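# Alora hand-held grippers: a go at the Vuseldale open day

I went to the open day at Vuseldale in February with low hopes. The leaflet from Barbosa, who sell the Alora, promises that "anyone can teach a robot in minutes". I've read that sort of line before. You get a pair of grippers, one for each hand, and do ordinary table jobs with them so that an arm can copy you later. The pair costs £1680, before the software.

## Build and feel

The finger pads are the best part. They have a rough, sandpapery face and didn't look as if they'd let go of much.
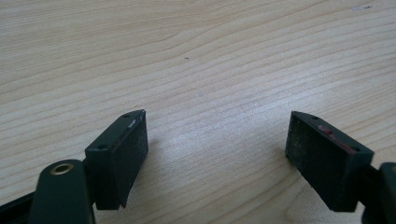 *Fingers open over the bare tabletop. Note the scuff on the left block and the red streak on the right.*

I'd like to know how many hours it takes to get a set looking like that. Fitriani Wibisono, who ran the session, put it at 45, which seems quick to me at this price. Spare pads are sold in packs of 2 and I couldn't get a figure for them out of anyone.

My turn lasted ten minutes and my wrists knew about it. The body is chunky, and you're always aware of the cable. One person's cable is manageable. With both hands going I kept thinking about my feet as well as the job, and I can't see that working in our packing room at Skiltdale, where people walk behind the benches all day.

The jobs themselves were gentle. Bowls, mostly, on a clear table with good light. The jaws do close neatly on a thin rim - I'll give them that - but I asked for something wet or floppy, a tea towel say, and was told to come back after lunch. I did, and got bowls again.
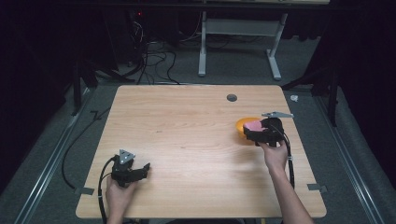 ## Worth the money?

For a college or a lab, maybe. For a small firm like ours, no. We were told that the demo task had been recorded 2037 times before the arm could manage it alone, and I don't call that minutes. The arm wasn't running while I was there, so I can't say how well it does. Three stars, and one of those is for the pads.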